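Denley front loader: fine washer, oversold door

12 August 2025

I paid 669 for the Denley front loader after reading far too many pages calling it the easiest machine to load in its class. The store wanted 1664 for it stacked with the matching dryer, and that got a longer look and a no from me. I've been using the washer since February. My main test was the bulky stuff, jackets and anything with straps, where most front loaders get annoying. 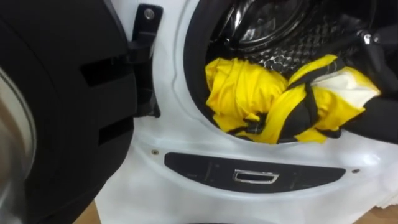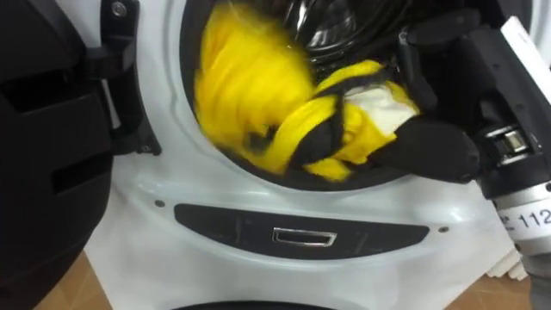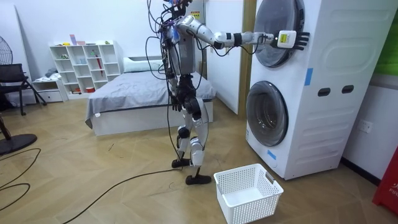
The door and the opening

The sales copy makes a lot of the wide door. I'm not convinced it's any wider than on the Codix I had before, and a padded jacket still has to be fed in a bit at a time. Push the whole thing in at once and you end up with a lump sitting in the doorway. Straps are worse. They find the fold of the rubber seal and stay there, and if you shut the door on one you'll be mopping.

The door does swing well out of the way, I'll give it that. The hinge feels solid and hasn't sagged. I'd still like to know why a machine at this price needs a shove of the hip to latch.

Washing

Good, mostly. Everyday cotton comes out clean on the short program, and the perforated drum hasn't snagged anything of mine. The "outerwear" setting is the one I'd argue with. It spins so gently that a jacket comes out heavy with water, and I run a second spin every time. That adds 10 minutes to a program that is already the longest on the dial.

The Ó Briain mesh bag the store talked me into was supposed to fix the strap problem. It keeps them together, yes, but it eats so much room that I can only do one jacket per load. Save your money and buckle the straps to each other.

Stacking

If you go for the stacked pair, try reaching the upper door in the store before you pay. Mine was a stretch, and wet towels are heavy. Put a basket on the floor in front before you open anything, a plain one with open sides. I use an Asau that cost 20 and it has done more for my laundry routine than half the programs on this thing.

Noise

About what you'd expect. The spin is loud enough to make me close the door to the hall.

Would I buy it again?

At a discount, maybe. At full price I'd go back to the Codix and put up with its ugly dial.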